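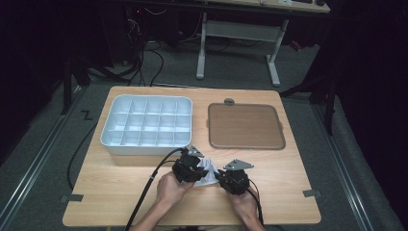
Session 3: Small trays, cloths and the work table

Course notes, Workroom and Home Organizing, evening group
Ezequiel Pastor

Carried over from last time: we stopped at drawer liners. Skip those, they're in the handout you already have. Tonight is table work. Bring your own cloth, any old cotton, the school ones are in the wash.

1. The table

Clear before you sort. Everything off, then back on only what you need for the job. One tray, one board, one cloth is plenty for most small jobs.

Light tops show dust, dark tops show lint. Pick your poison. I like a pale wood top for sorting small parts, easy to spot a dropped bead or screw. Carpet under the table is a mixed blessing: parts don't bounce but you will be on your knees looking for them. Gray carpet and gray washers, good luck.

Rounded corners: check them for sticky spots, people lean there.

If there are clips on the near edge, wipe round them, then under. Don't pull them off.

2. Compartment trays

The white plastic one has three rows of six small cells. Good size for buttons, fuses, earring backs, seed packets if you fold them. Not for anything longer than a finger.

Rules for filling:
- one kind per cell
- most used in the front row
- leave at least one cell free in each row, you always find a stray
- label the rim, never the bottom

White plastic shows every mark, so wipe before filling. Order: top rim first, then walls, then cell floors. Corners of the cells last, with the cloth twisted to a point. Tip the tray over and tap it before you start or you just push the grit around.

Don't use scouring powder. Scratches hold dirt and the thing goes gray for good.

Catalog question from last week. Getetti does a tray with lift-out cells, Vikivberg does a fixed one. Fixed is stiffer and easier to carry full. Lift-out is easier to wash. I use fixed at the bench and lift-out at home, no strong feelings.

3. Cloth handling

Most of you fold too much. For flat tops, fold in four, use a side, turn, use the next. For trays, forget the fold, bunch it. A bunched cloth gets into cells where a flat pad rides over the top.

Two-handed hold: pinch the cloth at both ends, let the middle hang, bring it down onto the surface. Works well for the strip of table just in front of a tray where crumbs colect. Pull toward you, catch what falls off the edge.

Shake out over a bin. Not over the carpet!! (you know who you are)

Spray goes on the cloth, never on the tray.

4. Boards

A board beside the tray gives you a landing spot for things not sorted yet. Brown or tan is fine, anything that contrasts with the table. A darker rim helps you see where it stops. If it has a knob on the edge, keep the knob at the top, out of your sleeve's way.

Textured face: wipe along the grain of the texture, if there is one, light pressure, then a dry pass. Rim gets its own wipe.

Bélanger boards, the older ones, swell if soaked. Damp cloth only.

5. Practice, in pairs

Partner A fills a tray from the mixed tin. Partner B clears and wipes the table around it without moving the tray. Swap. Then do it again with the tray lifted and see how much you missed teh first time.

Write down your order of work. I want to see it, even if messy.

For next time: one drawer or box at home, before and after list. Read the Brosier sheet on labels, front side only. Back side is for the November group.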